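Fodbridge Makers & Menders Help
Board: Kit, Tools and Buying

Budgeting for a small arm to do PC strip-down: what am I forgetting?

Posted by Eun-ji Bae, 21 July 2022

Hi all. Quick one, sorry, typing this between jobs.

We take in old office towers, strip them, sort the parts, sell on what's sellable. Drives come out first, always. At the moment it's two of us with screwdrivers and by the end of the week my wrists are wrecked. The boss has finally said yes in principle to one arm plus gripper, nothing fancy, and wants a one page plan with a total on it. I've never bought anything bigger than a bench vice for this place.

What I want it to do: case already open (we'd still do that by hand), arm reaches in, gets hold of the drive carrier, pulls it out, puts it in a tray. That's it for year one. Maybe RAM later.

Quotes so far. Pasano will do arm and controller as a package but the gripper is extra, and fingers are extra on top of the gripper, which I did not see coming. Kong do a bundle with gripper included but only one type of finger and I can't tell from the sheet how thick they are. Neither price includes a table or any sort of clamp for the tower. Both said "integration not included" and went a bit vague when I asked what that meant.

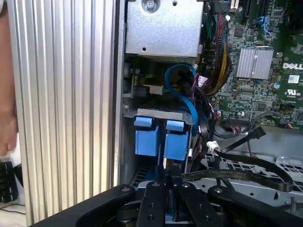 My worry is room to work. Cables get everywhere inside a tower, and every model has them routed differently, and the carriers sit in different places too. Most of ours are Dell but not all. Do I budget for different fingers per model? Do I budget for someone's time to set it up again every time a new batch turns up? The boss thinks you buy it, plug it in and walk off. I don't think so but I can't prove it.

Also is a wrist camera worth paying for or is a fixed one overhead enough?

Plan has to go in soon so any numbers or war stories gratefully recieved.

Kyung-tae Kwon

Been through this, different parts but same sort of job. In no particular order:

Arm is the bit everyone looks at and it was under half of what we spent. Ask for the rest in writing. Gripper, fingers, spare fingers, mounting plate, controller cable in the length you need (ours came 2 metres, bench needed 3, extra order, extra wait), stop button, guarding if your risk assessment asks for it. It will ask for something. Get whoever does your safety stuff in before you order, because ours came in after and we moved the whole bench.

Fingers. Take your tightest tower and your calipers and measure the gap round the carrier, cables in place, not with everything pushed neatly out of the way. Then send Kong that number and ask them straight. Don't go off the sheet. And measure the body of the gripper as well as the fingers! Fingers fitting is no use if the housing hits the side of the case before they get there. If they can't give you a drawing with both on, I'd leave it.

Some carriers have tabs you squeeze to release, which is handy, a plain parallel gripper might manage it if the tabs are in line. Others are screwed in. Split your stock into those two piles before you write the plan and only promise the boss the first pile.

Wrist camera: yes. We had overhead only to start with and the arm itself blocked the view just when we needed it. Keep the overhead one if you can afford both, it's good for finding the tower. Wrist one for the last bit.

Clamp for the tower: don't skip it. Pull on a stuck drive and the whole case comes with it. We had a bit of timber and two toggle clamps, fine.

Integration means someone's days. Ask for a day rate and how many days, and then ask what happens if it takes longer. Put a line in for your own time too, you'll be stood next to it for weeks.

paltik_bench

We got a second hand one off Paltik in February. Box of extras came to 1017 quid on top of the arm, and that's with no camera. Mostly cables and a mounting plate and then a connector we broke oursleves. So put a big fat line in for odds and ends.

Would also ask whether you can hire first. A month of it on your own towers tells you more than any sheet. Ours does 70 percent of the drives, the rest still come out by hand, so keep the screwdrivers. Boss was told all of them by the seller. Awkward meeting.

No idea on the camera, sorry.

Eun-ji Bae

Brilliant, thank you both. Hadn't thought about the gripper body at all, only the fingers. Will go round with the calipers tomorow and ask Pasano about hire. Kyung-tae, do you remember what the mounting plate cost on its own? And did yours bolt to the bench or stand seperate? Ours is a bit wobbly.

Kyung-tae Kwon

Can't remember the plate, it was on the same invoice as the cable. Bolted to the bench first, bench was wobbly too. Ended up on a steel stand with its feet fixed to the floor. Budget for the stand.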